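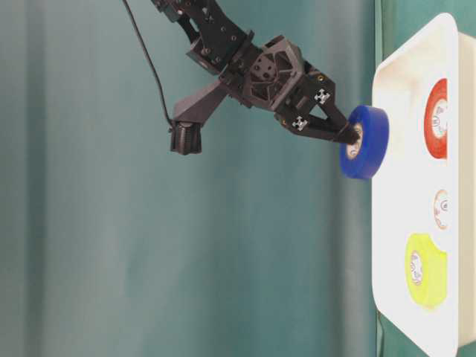
Television Drama: Form and Ending
Handout 3: The Final Season

Reading for this unit: the course packet, section on serial closure. Viewing: the last 2 episodes of Fernulbridge and the pilot. Watch the pilot again even if you remember it well.

What we mean by a final season

A final season is a season written by people who know the show is ending. That sounds obvious, but plenty of last seasons were not written that way. A show canceled in May, after its writers have gone home, has a last season and no final one. Dafis is the example we use in class. Its last episode closes on a phone ringing in an empty house, and the writers meant to pick up the call the next fall. Viewers have been reading that ringing phone as a statement about loneliness ever since. The reading holds up well enough. It was still an accident of scheduling, and you should know that before you write about it.

For this unit, use "finale" for a planned last episode and "last episode" for any other kind. Please keep the two apart in your papers.

Plot closure and character closure

Plot closure answers the questions the story has raised. Who burned the ferry office, who gets the farm, does the case go to trial. Character closure is harder to pin down. It gives us a sense that a person has reached the place the show was moving them toward, whether or not they are happy there.

A finale can have one without the other. Fosia answers every plot question it ever asked, and most of them in a single forty-minute stretch. The sisters settle the will, the missing ledger turns up, the mayor resigns. What we never get is a scene in which the older sister decides anything. She signs papers other people hand her. Students tend to call this episode "rushed," but look at the pacing and you will find several long, slow scenes. The trouble is where the time is spent.

Nunudik goes the other way. We do not learn who sent the letters. We do get the long kitchen scene between father and son, played almost without cuts, and after it the question of the letters feels smaller than it did. Some viewers were furious. Be ready to argue either side in discussion.

The showrunner's hand

Gillespie Crichton created Fernulbridge and wrote its pilot and its finale alone. In between, the scripts came from a staff, and the difference is easy to hear. Crichton's episodes have longer speeches, fewer locations and a habit of starting scenes after the argument has already begun. The staff episodes move faster and are often funnier.

Compare these points in the pilot and the finale:

The opening line. Both are spoken off screen, by different characters.
The bridge. It is crossed on foot in the pilot and by car in the finale.
The use of music. The pilot has almost none. The finale has a full song over the last sequence, and reviewers complained about it.
The sheriff's hat. Note who is holding it.

Be careful with the word "author" here. A finale with one name on the script still passes through a director, an editor, a network and a cast who may have played these people for years. When you credit Crichton with a choice, say what kind of choice it is. A line of dialogue is one thing. A cut is another, and you would need evidence.

Length and the extended finale

Networks often give a finale extra time. The added minutes usually go to farewells, and farewells are where a finale is most likely to sag. Time the goodbye scenes in Fernulbridge yourself and write the numbers down. Then mark which of those scenes contain new information. We will put the results on the board.

Written assignment

Write a response of 700 words on one finale from the viewing list. Choose one scene and explain how it handles plot closure, character closure or the gap between them. Do not summarize the season. Assume your reader has seen it. Quote dialogue exactly, and give the time in the episode for each quotation.

Responses are due 31st December through the course page. Late papers lose a grade step - no exceptions for travel.

For next time: spin-offs and revivals, and what they do to an ending that was supposed to be settled. Read the Nunudik reunion script in the packet before class.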